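Storage Temperature and Firmness Loss in Dessert Apples

Project report, Food Science, Year 2
Zellham College
Submitted 8/6/21

1. Background

Apples continue to respire after they are picked. Starch is converted to sugar, acids are used up, water is lost through the skin, and the pectin that holds the cell walls together is slowly broken down. The eater notices the last of these as a change from crisp to mealy. Commercial stores slow all of these changes by keeping the fruit cold and, in many cases, by lowering the oxygen in the room. A household has only the first method available, and many households do not use it, preferring a bowl on the kitchen table.

The project set out to measure how quickly firmness falls under ordinary domestic conditions, and whether the place of storage matters more than the variety. Two varieties were used. Both were supplied by Pandetley, a grower with a packing shed and a cold store on the same site. They are sold under the trade names Serra and Sakora. Serra is an early fruit with a thin skin. Sakora is picked later and is sold as a keeping apple.

2. Method

The fruit was collected from the cold store in January in a single load. Any apple with a bruise, a split or a missing stalk was put aside. The remainder were divided between three storage conditions: a domestic refrigerator, an unheated outbuilding, and a heated room. Within each condition half of the fruit was kept in perforated plastic bags and half was left open.

Testing ran for 8 weeks. At each weekly session a sample was taken from every group and brought to room temperature overnight. Cold flesh gives a higher reading on a penetrometer than warm flesh, so this step could not be left out.

Firmness was measured with a hand penetrometer fitted with the standard apple probe. A disc of skin was removed from opposite sides of the fruit, and the probe was pushed in at a steady rate up to the line marked on the shaft. The two readings were averaged. Where a fruit had a clear blush, one reading was taken on the blushed side and the other on the greener or yellower side, as the side that faces the sun is often slightly firmer. 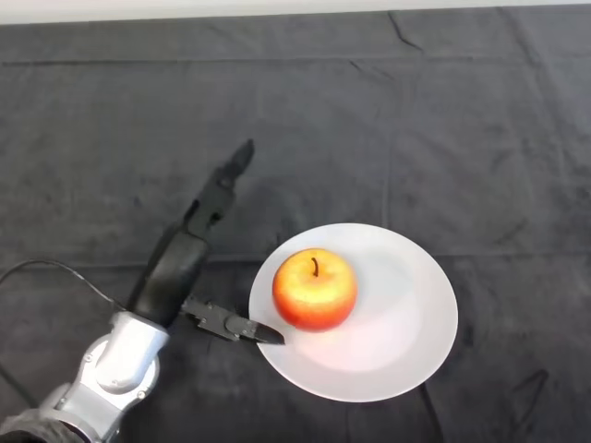
Soluble solids were measured from the juice with a refractometer. Mass was recorded before storage and again on the day of testing. In all, 492 fruit were tested to destruction. A further 100 were kept whole throughout and used only for mass loss, which gave a continuous record for the same individuals.

The refrigerator and the heated room were logged by a small temperature recorder. The recorder in the outbuilding failed in the third week and was replaced. Three days of data are missing for that condition.

3. Results

3.1 Firmness

Firmness fell in every group. The fall was slowest in the refrigerator and fastest in the heated room, with the outbuilding between the two and closer to the refrigerator. In the heated room Serra lost firmness sharply over the first two weeks and then levelled off, by which time the flesh was already soft. Sakora followed a straighter line and did not reach the same low level until the end of the trial.

In the refrigerator the two varieties could not be separated for the first three weeks. The difference appeared in week four and widened after that.

3.2 Mass loss

Mass loss depended mainly on whether the fruit was bagged. Open fruit in the refrigerator lost more water than bagged fruit in the outbuilding, although it was held at a lower temperature. Refrigerator air is dry, and the fan keeps it moving over the skin. Shrivelling near the stalk was the first outward sign and was recorded in Serra before Sakora in all three conditions.

3.3 Soluble solids

Readings rose slightly in the first weeks and then stayed level. Part of the rise may be due to water loss concentrating the juice. The method used cannot separate this from the conversion of starch, and an iodine test on cut halves would have been needed to settle the point.

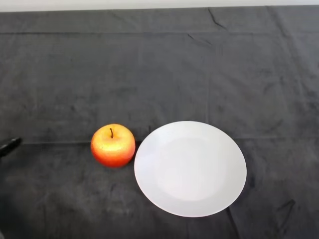
Does a perforated bag make apples go off sooner by trapping moisture?

The bagged fruit in this trial did not rot any sooner than the open fruit, provided the holes were clear and no damaged fruit was put in with it. Condensation formed when bags were moved from the refrigerator to a warm room and back, and mould was found in two bags treated in this way.

4. Discussion

The place of storage had a larger effect than the variety over the first month. After that the variety became important, and by the end a refrigerated Sakora was the only fruit that would still have been described as crisp. This agrees with the way the two are sold.

Firmness on its own is an incomplete measure. Several Sakora fruit from the outbuilding gave good readings but had a flat taste, probably because the acid had fallen. Titration was planned and then dropped for lack of bench time. A repeat of the work should include it, even if fewer fruit are tested as a result.

The hand penetrometer is also a source of error. Readings depend on the speed of the push, and the first week's results show a wider spread than the later ones. The same operator took all readings from week two onwards. A version mounted on a drill stand was tried in week five but moved under load, and those readings were discarded.

All fruit had already spent time in the cold store before the trial began. The results therefore describe apples as a shopper would buy them in winter, and should not be applied to fruit straight from the tree.

5. Costs

The budget was 825 pounds. The largest item was the refractometer, followed by the fruit. Bags, recorder batteries and replacement probes made up most of the rest. The second temperature recorder was not budgeted for and was paid for out of the travel allowance.

6. Further work

Acidity should be added to the weekly tests. A fourth condition, an unheated cellar or garage with higher humidity, would be useful for comparison with the outbuilding. Fruit stored next to bananas or pears was outside the scope of the project, but the effect of ethylene from other fruit is likely to be large in a mixed bowl and could be tested with the same equipment.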